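Visit report: Relance demo day at Lorkside
23 Mar 2021

Relance rents a ground-floor unit on the Lorkside business park and opened it to buyers for one afternoon. I went on behalf of El Ouafi, a small group of assisted-living homes that is looking at whether a leased humanoid could take over some of the fetching and putting away. We had 110 minutes on site, 80 of them in the demo room.

What is on offer

The service is called Brurnix. It is a lease, with the robot, the setup and remote support in one monthly fee. Relance sends a technician to map the room and teach a set of household tasks. The customer picks up to 10 tasks from a list, and more can be added at extra cost. The one we had asked to see was shelf stocking from a hand basket, with both hands in use.
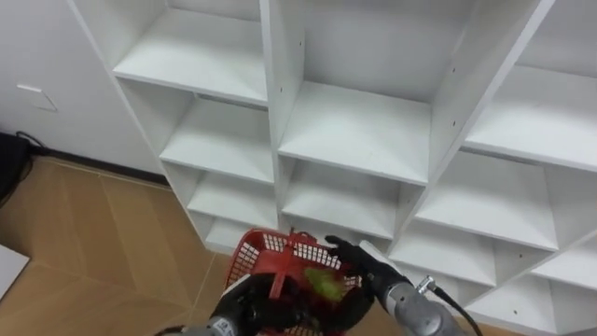 The demo room

It is a small room with white walls, set up like a bedroom in one of our homes, with a low bed and an open cubby unit. Visitors stayed behind a tape line at the door. The robot is a full-height model on two legs, and it works on a tether. Relance told us a battery version is planned for October and would not give a price for it.

The session ran in rounds. In each one the robot carried the basket to the shelves and put the contents away piece by piece. Noise was lower than I expected – a steady fan sound and some clicking from the joints. 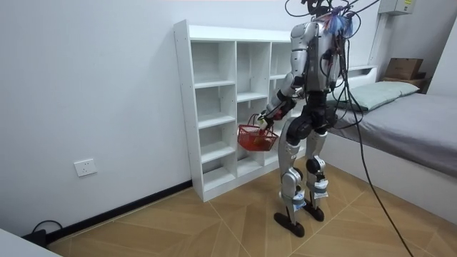 Our main question was floor space. The rooms at El Ouafi are narrow, and staff have to get past with a wheelchair or a linen cart. With the shelving on one side and the bed on the other, the robot stands in just the strip of floor our staff would need, and the long black cable draped down in front of the bed would have to be moved before anyone could sit there. Relance suggested a ceiling track for the tether. That is quoted separately, and I have asked for the figure in writing.

Handling

I watched the hands more than anything else. One holds the basket and the other does the placing, so the basket never has to be set down. Round items are a fair test, and the hand curls its fingers around the fruit to hold it in the cubby. The pace is slow. A care assistant would be done well before it, though she would also be away from the residents while doing it.

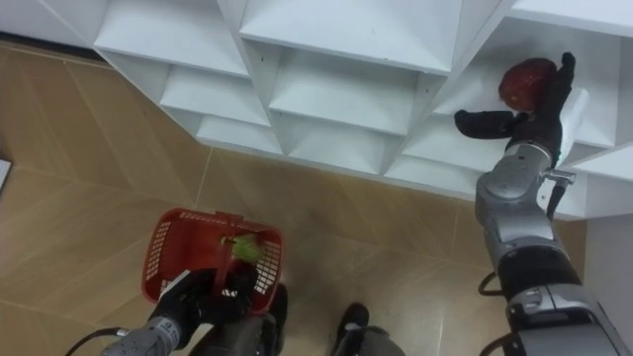
Placing a red fruit in one of the right-hand cubbies, basket in the other hand.

Terms

The minimum lease is 5 months. Training for staff is included, and so is one repeat visit if the furniture is moved. Damage to the hands is covered only during the first month, and I would want that changed before we sign. I have asked Relance for a trial in one empty room, tether included, and they will send dates.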